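Week three of Shalini Joshi's evening class, and I still haven't made up my mind about it. I signed up because Dariusz Sobczak wouldn't stop going on about it at work, and because I wanted to see whether "teaching robots by hand" was a real thing or a nice phrase for a flyer. The term project is called Torvik. Students pick things up with hand-held grippers, the cameras on the grippers record it all, and at the end of term somebody trains a model on the recordings. I've been promised a robot that tidies a living room. I'd settle for one that doesn't knock over the table.
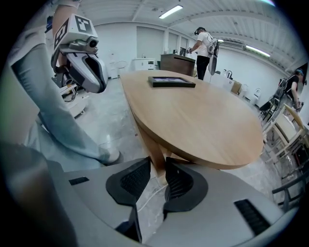
Class in session, both fingers open and the oval table dead ahead.

My first complaint is the furniture. We practice with the same few pieces every week, in the same bright room with the same concrete floor. I asked Shalini what happens when the model meets a carpet. She said that was a good question and wrote it down, and that's what she did with my question last week too.

The target so far is 322 clips per group. Mine has 40 we'd want to show anyone. A clip gets thrown out if the marker cube turns away for too long, or if you talk yourself into a second try halfway through. Bogumił Grabowska loses most of his that way. He can't leave a bad grab alone, and I can't blame him – a person would fix it, so why are we teaching the machine not to?

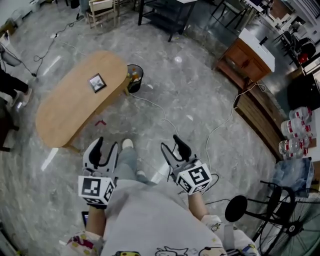 Two grippers, one pair of hands, and plenty of cable to step over.

Two-handed work is where I started to doubt my own coordination. Try squaring up a small picture on a coffee table with a claw in each hand. You lose all feeling for how hard you're pressing, and after 30 minutes your forearms let you know about it. Bronisława Olszewski is the best in our group by a mile and she says the trick is to look at the fingertips and forget the tool. I've tried. I keep looking at the tool.

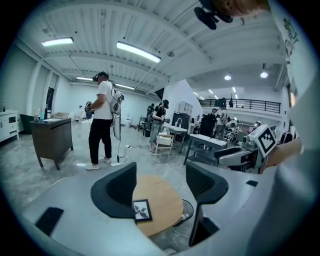
Then there's the number everyone likes to quote, 1188, which is how many clips last year's class handed in. Fine, but how many were any use? I've asked twice. Tadeusz Mazurek took that class and remembers the finished arm managing a cup on a good day and a sock on a very good one. He also signed up for this one, so make of that what you will.

I'm staying until the end of term, mostly to see the demo in November. If it can put one picture frame down flat on a table it's never met, I'll write a nicer post.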